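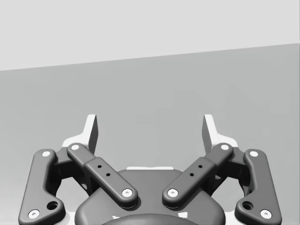
Features > Industry > Robot Safety

The Grip That Opened Too Soon

5 min read

The carton weighed less than a bag of sugar, and it injured no one. Its fall at the Skiscombe packing plant last June nevertheless stopped a line for two shifts and led to a review of every gripper the company had in service.

According to the plant's report, the arm was carrying the carton over a guarded walkway when its controller restarted. On waking, the software sent the fingers to their home position. Home was defined as fully open.

"The gripper did what it was told," said Rekha Kanaujia, who led the review. "The instruction had been written for an empty hand."

Engineers at Gralby, which supplied the control software, rebuilt the fault in simulation. Brijesh Rawat and Kiran Jaiswal ran the restart sequence 255 times, changing the load and the moment at which power returned. The simulated gripper released its load in 53 of those runs. In each case the restart had fallen between the close command and the confirmation that an object was held. 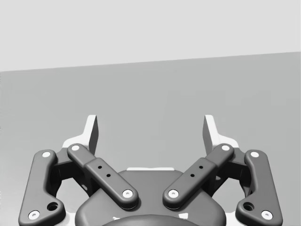
The simulated gripper with its fingertips spread apart.

The revised software holds the last finger position after a restart and waits for an operator. Omprakash Dubey, the plant's safety manager, has also moved the carrying path away from the walkway. He considers the second measure the more important of the two, as it does not depend on code.

Skiscombe has approved the change on all but one of its lines. The Barlow line, which uses an older controller, remains under manual restart.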